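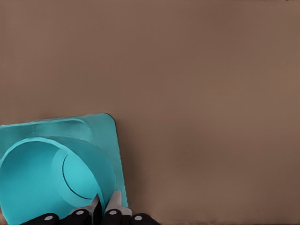
Figure 7.1. Simulated cup-and-tray task, view over the gripper. The cup is on its side or steeply tipped.

Unit 7: Tipped objects and false success
Teltden course in robot manipulation, handout, 20/10/2021

Read this before the lab. Bring your run logs from Unit 6.

7.1 The task
The arm picks up a cup, carries it to a square tray and sets it down upright. The simulator then marks the run as a success or a failure. Each group was given the same controller and the same success check. The controller is the Plarkamville build, with no changes to the grasp planner.

7.2 What went wrong
Out of 1000 runs, 56 ended with the cup tipped over. The success check passed 53 of those 56. The placement error itself is ordinary and we expect some of it. The serious fault is in the check, which reported good placements that had not happened.

The check used in Unit 6 has two conditions:
The center of the cup is inside the outline of the tray.
The speed of the cup is below the rest threshold.

A cup lying on its side can meet both. Neither condition looks at which way the cup is facing. In Figure 7.1 the open mouth is to the left and the round base faces right, so any check that reads orientation should reject this state.

7.3 Where the tipping comes from
Three causes showed up in the logs. They can occur in the same run.

Early release. The fingers open while the base is still above the tray. The cup drops a short distance and lands on one edge of its base.

Rim contact. The tray has a raised inner rim. If the base comes down on the rim instead of in the well, the cup leans as soon as the grip loosens.

Finger drag. One finger loses contact before the other. The second finger pushes the wall of the cup sideways during retreat.

A single view will not tell you which of these you have. In the figure the fingers are touching the cup or very near it, low on its right side, and that fits more than one cause. Use the contact log and step back from the first frame in which the tilt angle passes the limit.

7.4 Why it matters outside the simulator
A false success does more damage than a plain failure. A failed run stops or retries. A false success goes on to the next step, and the arm moves through space it believes is clear. With a filled cup on a real bench there is also a spill near powered joints. On hardware, treat an unconfirmed placement as a stop condition.

7.5 Changes to the check
Add a tilt test between the cup axis and the tray normal. Keep the sign, or an upside-down cup will pass.
Require contact between the base of the cup and the well of the tray.
Run the check after the gripper has fully retreated, and hold it for the whole settle period.
Log the reason for each rejection as a separate code.

7.6 Lab work
Rerun your Unit 6 set with the new check and report both success rates side by side. Pick one tipped run, name the cause and show the contact log lines that support it. Ranasinghe section submits on the course page, Jetcombe section on paper.

Reading for Unit 8: course notes on grasp release, sections 2 and 3.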